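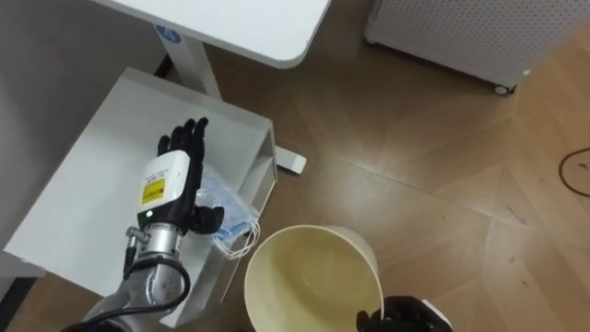 **How many demonstrations for a "collect the rubbish" task, and do I vary the bucket?**

I am collecting teleoperated examples for a humanoid. The task is long: one hand carries the bucket, the other hand picks light rubbish from the furniture and drops it in. I have 60 episodes recorded and the policy learns the carrying well, but it often closes the fingers above the object. Should I record more of the same, or change the positions? I use one head view and one fixed view.
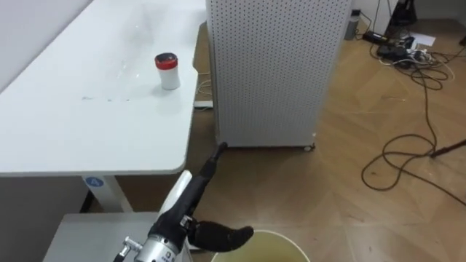
*Head view, bucket at the bottom edge.*

Thank you in advance, and sorry if this was asked before.

---

**Answer 1** (accepted)

Change the positions first. In our project Hirkel we stopped at 218 episodes and the grasp was still bad, until we moved the object between every take. Then 27 new ones helped more than all the old ones. Camera choice matters also. The fixed view is good for the height of the hand, for example with the tissue or cloth on top of the purifier: 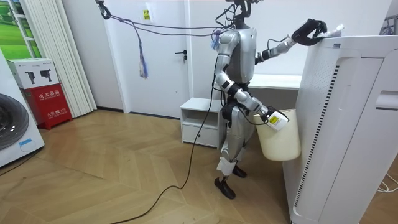
Labels are the second thing I would check. We cut each episode into 3 parts - approach, grasp, release - and trained with the part name as input. In your fixed view the fingers are already pinching the tissue or cloth while the other hand holds the bucket by the rim, so I would label this moment as grasp. Keep also the failed takes, but in a separate folder.

Ikhsan Kusuma

---

**Answer 2**

just record more, 60 is nothing

---

**Answer 3**

I agree with the first answer about positions. Please check also the time stamps of both cameras. Ours were shifted and it looked exactly like your problem, fingers closing too early.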